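Porden Laundry Library — progress report, 11 October 2023

Hi all at Trovham! It's been a busy stretch, so I'll get right to it.

Lending
We've lent out 1138 pieces of clothing since March, mostly kids' coats and school stuff (plus one very popular tuxedo). Returns are good — only 13 things never came back, and I've quit chasing them.

Money
The dryer repair ate more than I'd planned. I moved some of the poster budget over to cover it and I'd like your okay on that, please. The Jistell rent is paid through the winter.

Mending nights
We ran 9 of these and people keep asking for more! Zippers are what everybody wants to learn, so I'm ordering a big box of them. Two sewing machines still need a tune-up. 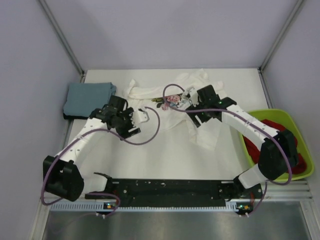

Next up
Winter coats go out first, then I'll redo the size labels — the old ones wash off. I'll send receipts separately.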